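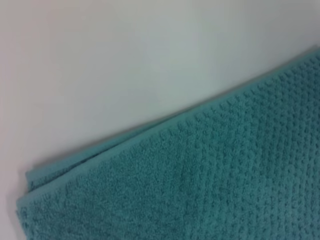
Morenike reckons fabric softener is what ruins towels, and she told me so in the comments on my June laundry post. She stopped using it two years ago and says hers dry faster now and don't smell by the end of the week.

I've gone back to plain powder and half a cup of white vinegar in the rinse. The bumpy teal ones get their own load, as the texture grabs lint off everything else. I wash them at 40 and hang them on the line until mid-afternoon, then bring them in before they go stiff. A good shake first helps the loops stand up.

For folding I do thirds lengthways, then in half, then in half again. They fit the linen cupboard that way with the fold facing out. The old bath sheets never fit and have gone to the shed for the dog.

Yakubu asked what weight to buy. Mine are 600 gsm, and in winter they take most of a day to dry. If you don't have a dryer I'd go lighter. I paid $49 for the pair in Bastport and I'd get the same colour again.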